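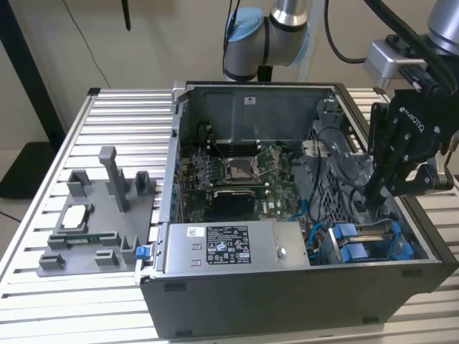 Brelholm Publishes Results of Gripper Comparison for Computer Disassembly and Repair

December – Brelholm, an engineering firm working on automated repair of office computers, has released the results of a bench comparison of two control methods for two-finger grippers. The work covered seating and removing memory modules, handling small parts and pulling drive carriers from used desktop towers.

The tests were run on a slotted aluminum table with the computer on its side and its side panel off. Parts are held in a 3D-printed fixture tray next to the case, so the arm always picks from and returns to known positions. The tray has pockets and posts for computer components, including a slot that takes a thin circuit board lying flat.

Brelholm compared its existing position controller with Nevari, a force-based controller the company has been developing for the past two years. Both used the same arm and the same two-finger gripper. Over 4,000 trials, Nevari completed 95 percent of drive carrier removals without a person stepping in. The position controller did well when the case was placed exactly where the program expected it, but its results fell off when the case was shifted by a few millimeters.

"Used computers do not arrive in the same condition," said Hanne Snorradóttir, head of testing at Brelholm. "Latches are stiff, cables have been moved, and a bay can be slightly bent. We wanted to know which controller copes with that, and on which parts."

Memory modules were harder. Nevari was slower than the position controller on this task and needed around 60 seconds per module, including a check that the module was fully seated. Baldur Nørgaard, who led the controller work, said the team expects to cut that time by changing the approach angle and fitting narrower fingertips.

"The gripper body takes up a lot of room once it is down inside a case," Nørgaard said. "Reaching the drive area is one thing. Getting between a row of memory slots and a metal shroud is another."

Loose cables remained the most common cause of stopped trials under both controllers. Brelholm has not yet tested a way to move cables aside automatically, and they were left as found.

The next round will add a wrist camera and a second fingertip design, Ledesma, made for thin boards. It will cover 1,000 trials. The trial logs and the drawings for the fixture tray are available to repair shops and research groups on request.

Media contact: Marlene Hamann, Brelholm press office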